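Subject: Re: [handheld-grippers] finger wobble, and what screws are you using?
From: Maribel Ñahui
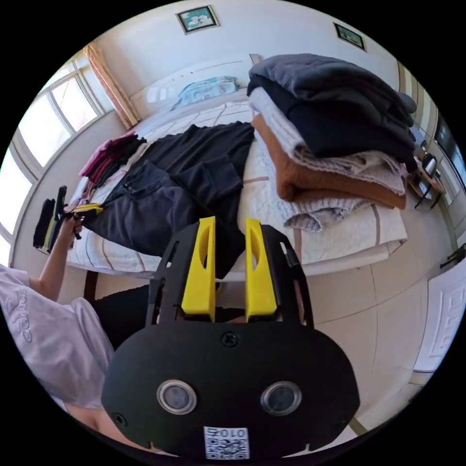
Number 010 up front, its mate in my left hand, and the folding pile on the bed.

Hi all, hi Amparo,

Amparo Pacheco wrote on Thursday:
> Mine go floppy on anything thick. T-shirts are fine, but jumpers
> make the fingers splay. Did you reprint yours or just tighten
> everything up? Also, are you still on the Tevstead files?

Yep, still the Tevstead files, but I reprinted the fingers in the yellow stuff at 80 percent infill and it's made a world of difference! The oval cut-out near the tip stays (I tried filling it in once and the finger got so stiff it just shoved the sleeve away from me). The body is the same black one as before, Phillips screws and all. If yours splay, have a look at the pivots before you blame the plastic. I'd drilled mine out a bit too far, and a 30 cent washer on each side fixed it.

Knits are still the worst. The grey one with the ribbed cuffs is my test piece now, and the trick seems to be grabbing two layers at the cuff and keeping both hands low. Dark trousers are a pain in a different way, my tracking gets vague on them. A patterned quilt underneath helps heaps, so mine with the big striped grid has been promoted from the spare cupboard.

I did have a go at the Pranero spring kit as well. Too strong for my hands, my thumb was cooked after an hour. Happy to post it to anyone who wants it, just cover the stamps.

Oh, and colour: does anybody's yellow filament go brittle over December? The last roll snapped twice in the shed and I'm wondering if it's the heat or just a dud.

Will put the washer sizes up once I find my calipers.

Cheers,
Maribel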